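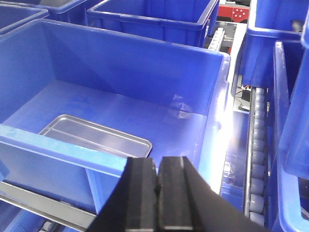 Visit report: open day at the Lirngate picking hall

Written by Flurina Kaufmann for the Gratstead warehouse team, Jan 23, 2026

I went to the open day at Lirngate to see how they use robots for picking small parts. We have talked about doing something like this at Gratstead since October, and I wanted to see one working before we ask anyone for a price. These are my notes. I have left out the sales talk and kept to what I saw and what I was told on the floor.

Getting there and signing in

The site is on the far side of the Cleltell industrial park, past the tire depot. Visitor parking is behind the building and the signs for it are easy to miss. You sign in at the front desk, get a badge and a pair of safety glasses, and wait for your group to be called. There were 18 people in mine. Most were from warehouses our size or a little larger, plus a few students from a technical college.

A short safety talk came first. We had to stay behind the yellow line, keep bags off the floor and not lean over the conveyors. Closed shoes were required and one man was given a pair of overshoes at the door.

The hall

The hall is smaller than I expected and not very loud. Normal speech was fine in most places, and the only time our guide had to raise her voice was next to the air compressor. The robots work in cells along one wall, with the packing benches opposite. Orders come in from the office system, and the guide said the cells we visited have 1,000 different items assigned to them.

Items are kept in plastic bins. An arm with a two-finger gripper reaches into a bin, picks the item up and puts it where the order needs it. There is a small camera at the gripper, and a screen outside the cell shows visitors its view. I spent more time looking at the screen than at the arm. You get a much better idea of how little room there is inside a bin when the fingers come down over the rim.

I asked about flat items, since we have a lot of them. The guide said flat metal pieces are among the harder ones. They give the fingers very little to hold, and a shiny surface can confuse the camera under strong light. Their answer is to choose a raised edge as the place to grip wherever the item has one. They also told us they changed the overhead lights last year to cut down on glare and are still not happy with them.

When a pick fails, the arm tries again. After 2 failed tries it leaves the item, and a message goes to the person looking after the cells. I asked how often that happens and did not get a figure. We should ask again in writing.
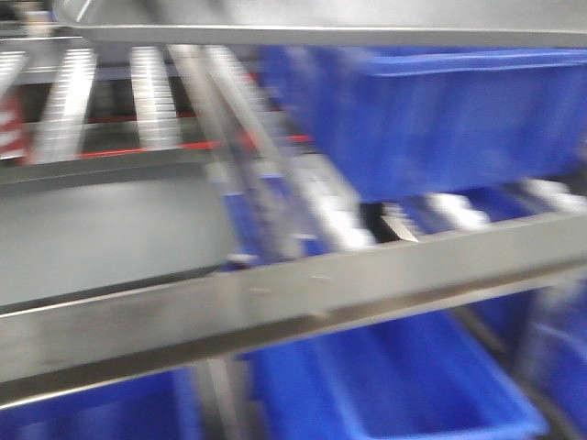
Storage was the part I most wanted to see, as it would be the biggest change for us. At Gratstead we have fixed flat shelves, and the pickers pull bins forward by hand when the front ones are empty. Lirngate uses sloped levels with strips of small wheels, so a bin put in at the high end rolls down to the low end by its own weight. A red rail along the lower edge of a level acts as the stop. The frame is stainless steel and the bins are blue plastic, with a wide rim that a person can get their fingers under. I asked whether ordinary steel would do. The guide said it would for our kind of stock, and that they picked stainless because they wash the racks down.

The slope matters more than I had thought. Too shallow and a light bin sticks halfway, too steep and a heavy one hits the stop hard enough to shift what is inside. They set theirs by trial over several weeks.

Questions from the group

The session with the engineer lasted 52 minutes and took place in the canteen. Someone from Boateng asked if the cells could run overnight with no one in the building. The engineer said their insurer does not allow it, so one person is always on shift. Another visitor asked about dust. The camera covers get wiped at the start of each shift, and that was all he had to say about it.

I asked what happens when a new item is added. A person has to measure it, weigh it and run a set of test picks before it goes live. For us that would be real work, given how often our range changes.

What I suggest for Gratstead

Try the sloped wheel shelves on one aisle first. They would help our pickers with or without a robot. Before going further on the arms, we should send Lirngate a box of our flat parts and ask for the test results, including the failed picks. They run the open day again in October, and someone from maintenance should go to that one.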